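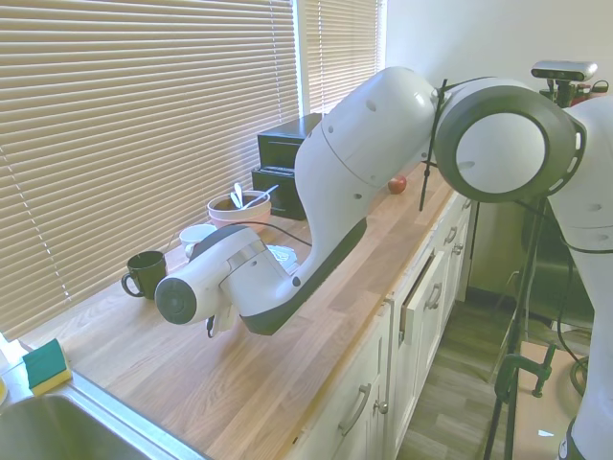
Counter and Sink Side, Drurnach Kitchen

Search this gallery Enter keyword Go

Posted by Vikas Nigam – September 21, 2019
4 comments | 10 shares

This page covers the window side of the kitchen at the Drurnach unit. The countertop is light butcher block over white base cabinets. Drawer fronts have silver handles, and there is one small round knob. The floor is a gray wood-look finish. The tan horizontal blinds stay closed in the daytime.

Items on the counter are the everyday set: a dark green mug, a small white bowl, a pink bowl with two white utensils standing in it, a white plate and a red apple. The black toaster oven is at the window. The sponge, yellow with a green scrubbing side, is kept at the edge by the stainless steel sink.

Notes on care

Butcher block: mineral oil in February and again in late summer. The last coat was applied by Elikem Alhassan after sanding with 400 grit. Wipe spills near the sink the same day.

Toaster oven: pull it forward before use so the blinds are clear of the top. Crumb tray is emptied with the trash.

Drawers: runners were adjusted once. If a drawer stops short of closing, lift the front slightly and push.

Blinds: two sets, one on the large window and one on the narrower window farther back. Dust with a dry cloth only – the slats streak when washed.

Corrections to the care notes go to Solange Gautier.

1,072 views

Related galleries
Trevberg Kitchen: Open Shelving
Gullach Pantry, Before and After
Salehi Laundry Room
Drurnach Entry and Coat Hooks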